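Okay, garlic people, onion people, anyone with an allium in the ground: thread on leek moth, because I lost a bed to it last year and I've spent the winter reading and stewing.

First off, it's a tiny thing. The adult is a little brown speckled moth with a white spot partway down each wing, and when it's sitting still the two spots line up into one. You will almost never see it. It flies at night and spends the day tucked in leaf litter or under the edge of your shed. I'd been gardening next to it for who knows how long and thought my garlic was just "having a bad year."

What you do see is the damage. On garlic and leeks the caterpillars chew down through the folded leaves toward the center, so when the leaf opens you get a row of matching holes, like somebody folded it up and went at it with a paper punch. On onions they get inside the hollow leaf and scrape it from the inside, and you end up with these pale papery patches. Windowpanes, people call them. Hold a leaf up to the sun and sometimes you can see the little guy in there!

The caterpillar is yellowish green, maybe half an inch when it's full grown, with a pale brown head. When it's done eating it crawls back out and spins a cocoon on the leaf, and the cocoon looks like a scrap of loose netting. Once you've seen one you'll spot them from three feet away. I squish them. I'm not sorry.

How I found out: Glória Paiva from the Estville garden club came by for rhubarb, walked past the garlic, stopped, walked back, and peeled a scape open right there with her thumbnail. Frass everywhere (frass = caterpillar poop, for the new folks). She said "oh, honey" and I knew it was bad.

I had 538 garlic plants in that year. Yes I count them, I sell seed garlic, I have to. The two outside rows on the road side were the worst and it faded as you went in toward the middle of the bed, though it never faded to zero.
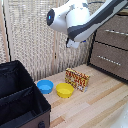 Timing is the whole game with leek moth. The adults wake up when it starts warming up, which for me in Muden means sometime in April, and they start laying eggs on warm nights not long after. Then you get another generation in early summer and usually one more after that. The first bunch is small and it's easy to shrug off, and that's where I went wrong, I saw a few chewed tips in spring and figured slugs. If you want to get a jump on them, start checking early and have your stuff ready to go. Two small plastic bowls and a small cardboard box will do it, same as the ones on the floor up there: soapy water in one bowl for caterpillars, clean water in the other for rinsing your fingers, and the box for leaves you want to look at again indoors under a good lamp. I go out every seven days until the scapes come up and then twice a week.

Where to look: the newest leaves, always. The youngest ones in the center are where they like to be. Run your fingers down the fold and feel for grit. If you feel grit, open it up.

Row cover works great IF you get it on before the moths are flying, and if the bed didn't have alliums in it last year. That second part got me. They spend the winter as adults and not in the soil, so people will tell you the bed doesn't matter, and mostly that's true, but I had a heap of old onion tops and straw sitting right at the end of the row. I basically tucked the moths in with their dinner.

You can take the cover off in the daytime to weed, since the moths are out at night. Just get it back on before dusk and weigh down the edges. I use old bricks and a couple of fence posts. Leonor Henriques (some of you know her from the Peltum market, she does the braids) sews hers into long sleeves with a sandbag hem and they look fantastic, but I can't sew a straight line to save my life.

Sprays: I'm an organic grower so my options are Bt and spinosad. Both work better on the babies, before they're down inside the leaf where nothing reaches them. Read your label, check that it lists your crop, and if you're certified check with your certifier too. Spray in the evening for the sake of the bees. I did one round of Bt last June and I was too late by a mile, so I can't tell you much from my own garden.

Scapes! Cut them and get them out of there. The moth loves a garlic scape. If you grow hardneck you're cutting them anyway, just don't leave them lying in the path like I used to. Same goes for crop debris at harvest. Bag it, bury it deep, or feed it to a really hot compost pile.

Does it ruin the bulbs? Mostly not, with garlic. Mine came in small, and a few had chewing on the outer wrappers, which meant I couldn't sell them for seed. We ate a LOT of garlic last fall. Leeks are the sad ones. A chewed leek is full of frass between the layers and you'll be washing it till Christmas.

Somebody's going to ask about traps so I'll say it now. Pheromone traps are for telling you WHEN, they catch males and they won't clean up your garden. I've got one coming for this spring and I'm splitting the lures with my neighbor Magalhães, who has 50 feet of shallots and is more worried than I am.

Also, please don't mail garlic or give away starts if you think you have this. I turned down every seed order last fall and it hurt, but that's how it hops from town to town.

Questions welcome, photos even more welcome, especially chewed leaves! I'll repost the good ones. And if you're near Muden and you find holes this spring, tell me what week it was, I'm keeping a list on the fridge.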